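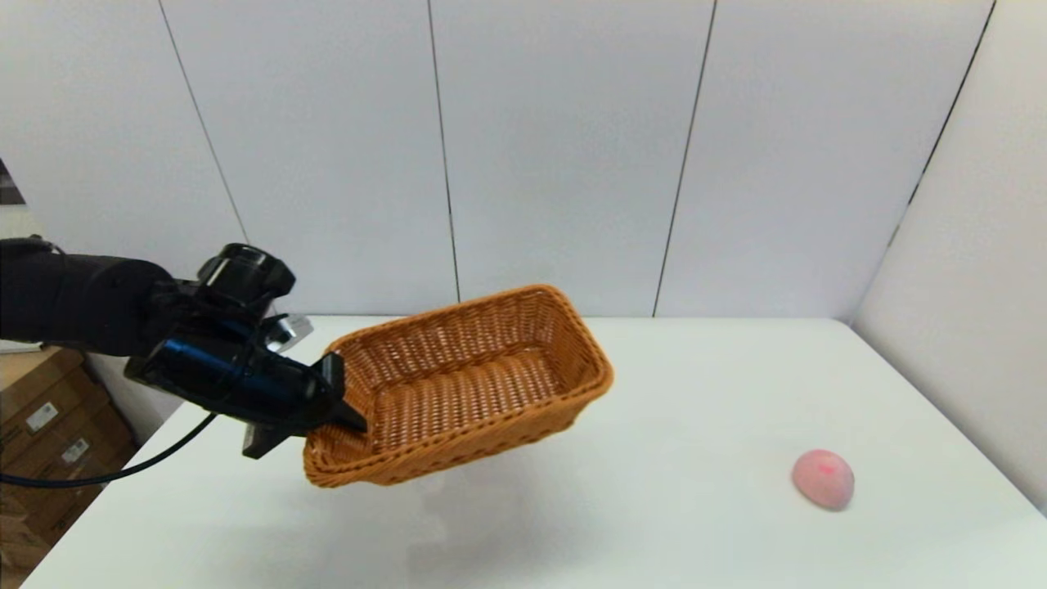

Irkel, a small company that tests robot arms for light handling work, will begin using a written checklist for every session at its Phromma site in October.

The rules run to four pages and apply to anyone who starts, stops or resets an arm. They were drafted by Somkiat Noiphan and Lamai Siriwan after a review of 1,213 session logs. The review found that many entries said only "grip failed" or "reset," with no note of where the object had been or who had moved it.

Under the new rules, the operator must write down the starting position of each object before the arm moves. A hand may not go over the table until the arm has been stopped and a second person has said so out loud. Cables have to be checked for slack at full reach. Fingers and fasteners are to be looked over at the start of each shift, and a loose screw ends the session until it has been tightened and logged.
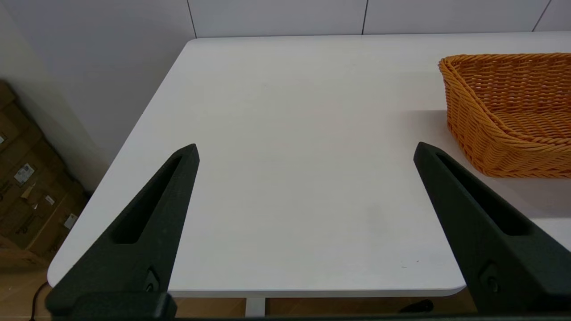

A woven basket on the work table, seen beyond the tip of the gripper's right finger.

Lifting objects above the table is still allowed, but a speed limit now applies whenever something is in the grip. Staff who want to go faster need written approval from Radomír Charvát, the site's safety lead.

"Most of this we did already, on a good day," Charvát said. "Now it has to be done on the other days too."

New operators will have to complete eight supervised sessions before working alone. Gitau Shirima, who schedules the training, said nearly 90 percent of current staff had met that requirement and the rest would be booked in before the checklist takes effect.

Partner site Bandavov will keep its own procedure for now. Prasert Wongsuwan, who manages operations there, said his team wanted to see a few months of logs from Phromma first. The checklist does not cover mobile robots, which are dealt with in a separate document.

Last updated: 4:10 p.m.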